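Looking After Small Molds: Tips From the Bench
By Niall Aitken, 20 January 2019
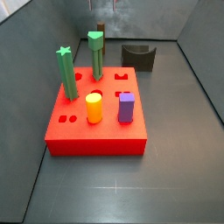

Green, yellow and purple pegs in a red board.

I get a steady trickle of letters from people who have bought a little benchtop injection press, made their first few dozen parts, been thoroughly delighted with themselves (as they should be!), and then put the mold away on a damp shelf until the next rainy weekend. Then they write to me. So I've gathered up the advice I seem to give over and over, and put it all on one page where you can find it with greasy hands.

Most of this applies to small aluminum and steel molds, the kind you can pick up with one hand and clamp in a vise. If you run a big shop you have people for this, and they will probably disagree with me on half of it.

Cleaning between runs

Clean the mold while it still has a bit of warmth in it. I don't mean hot enough to hurt, just warm enough that you notice it through a cotton glove. Plastic residue lets go much more easily then, and so does the waxy film you get from too much release spray.

Brass and copper tools only, please. I keep a little bundle of brass rod offcuts, filed to different shapes at the ends, in an old mustard jar next to the press. One is flat like a tiny chisel, one is pointed, and one has a hook that I made by accident and now couldn't do without. A steel screwdriver is faster for exactly one job, and then you have a scratch in the cavity that shows up on every part you make from that day on. I have a mold with a scratch like that. It makes very nice coat hooks, each with a small whisker along the left side.

For the film left behind by release spray, a soft cloth and a little mineral spirits will do. Open a window, keep it well away from the heater, and don't leave the rags in a heap when you're finished. Spread them flat outdoors to dry. If the film has baked on and gone brown, let the cloth lie on it for a quarter of an hour while you go and sweep the floor, then try again.

Cotton swabs are fine for corners, but check afterward for lint. A strand of cotton across a parting line will hold the halves apart just enough to give you flash, and you'll spend the afternoon blaming the clamp.

Go easy on the release spray

While I'm on the subject: most people use far too much. One light pass, then several shots before you even think about another. If parts are sticking on every shot, the spray isn't the answer. Look at your draft first, then at whether the part is staying in long enough to shrink away from the walls. I once spent a whole evening spraying and prying at a stubborn little knob, and the trouble was a burr I could have taken off with a fingernail's worth of stoning.

If you mean to paint or glue the finished parts, skip the spray altogether if you possibly can, or wash the parts in warm water with dish soap before you go any further. Paint will sit on the stuff in sad little beads.

Putting a mold to bed

Rust is the great enemy of steel molds, and fingerprints are how it usually gets in. Wipe the faces down, put on a thin coat of a proper mold-grade rust preventive, and close the halves. Close them gently, with the pins lined up by hand. Don't let them drop the last inch.

I know 420 stainless has a grand reputation, and I do love it for molds that run wet or live in a garage. It still likes to be dry. It will stain if you leave a puddle in the cooling channels over a winter, and I have the stain to prove it. Blow the channels out from one end, then from the other end, then from the first end again, with your safety glasses on and something to catch the water. There's always a last spoonful hiding around a corner.

Aluminum doesn't rust, of course, but it will go chalky and pitted if you store it against wet cardboard. Don't keep molds in cardboard boxes at all, come to that. Cardboard drinks up moisture and holds it against the metal. I use plastic food tubs with snap lids, with a packet of desiccant in each one. When the packets are spent you can dry most of them out again, following whatever it says on the wrapper.

And please put one sample part in the tub with the mold. The last good one of the run, with the sprue still on it. A year from now you will want to know what it looked like when everything was right.

Write it on a card

My memory is perfectly good for things that happened in grade school and hopeless for barrel temperatures. Every mold I own has an index card in the tub, in a sandwich bag so that the oil doesn't get at it. On mine I write the material, the temperature, how long I held the pressure, how long I waited before opening, and anything peculiar. The card for one little bracket says "15 seconds, do not hurry, I mean it" in my own handwriting, and I'm glad of it every time.

Use pencil. Ink runs when it meets mineral spirits, and I lost all my notes from a January's worth of evenings that way.

Drying your plastic

Some plastics soak up water from the air and some barely bother. Polypropylene and polyethylene are easygoing, and for hobby parts I scoop them straight out of the bag. Nylon is a terrible sponge. ABS is somewhere in between, and polycarbonate is fussier than you'd expect from something so tough. If your parts come out with silvery streaks, or you hear a little crackle at the nozzle, damp pellets are the first thing to suspect.

The supplier's sheet will give you a drying temperature and a time, and you should follow it over anything that I or anybody else tells you. Spread the pellets thin in a shallow tray, and stir them partway through. Don't use the oven you cook in. A secondhand dehydrator kept only for the workshop does very well for the lower temperatures, and mine came from a yard sale in Sistley with all its trays and a book of jerky recipes.

Once they're dry, keep them dry. A jar with a good rubber seal, filled right to the top, is better than a big bucket with a handful rattling in the bottom. Label the jar straight away. White pellets look like white pellets, and a mix of two plastics that don't get along will come out of the press in layers like bad pastry.

Vents, and why they clog

If you're getting little burn marks at the far end of the part, or a corner that never quite fills, have a look at the vents before you start turning up the pressure. They're shallow scratches, really, just deep enough for the air to get out and the plastic to stay in, and they fill with a greasy soot that you can't see unless you tilt the mold under a lamp. A wipe with a cloth is usually plenty. Resist the urge to make them deeper! I did that on a mold for the Jorivent press, feeling very clever, and trimmed flash off every single part afterward with a hobby knife.

Lining up the halves

Guide pins want a smear of grease, and a smear only. Too much squeezes out, creeps toward the cavity, and leaves you a mysterious shiny patch on the part. Wipe off the old grease each time before you put on fresh, as the old stuff is full of grit by then.

Mark your halves. A punch dot on the same corner of each plate takes half a minute, and it saves you from closing a mold backward. With a symmetrical plate it's easier to do than you might think. Better still, if you're making a new one, set one pin a little off from where it would naturally go, so that the thing simply won't close the wrong way around. I put 40 closings on my old Komeck plate before I noticed I'd been swapping it end for end, and all the lettering was a hair off center.

Saving your scraps

Sprues and rejects can be chopped up and used again, within reason. Let them cool, keep each color and each plastic in its own tub, and throw out anything that's scorched or has touched the floor. I use side cutters and a comfortable chair. Blend a little of the chopped stuff in with fresh pellets and keep an eye on how the parts behave. They do get more brittle as you go around again, so I save the heavily recycled material for things like drawer pulls and plant labels, and use fresh for anything that has to hold a load.

Sorting by color sounds fussy until you get a purple streak in a yellow part. Run light colors first and dark ones after, and purge with plain natural polyethylene before going back the other way. Stand off to the side while you purge, with gloves and a face shield on. Hot plastic can spit.

A word about small screws

Every mold seems to have one short screw that looks just like its longer neighbors. Before you take a mold apart, draw its outline on a scrap of cardboard (a good use for those boxes I told you to get rid of) and poke each screw through in its own spot. When I took apart the Vidmar mold I skipped this, as it was late and I was sure I'd remember. There were 21 screws in two lengths, and I had to measure every one of them with calipers the next morning before the coffee was even ready.

Snug them up a little at a time, going from corner to opposite corner, and replace any with a rounded socket now, while you can still get it out.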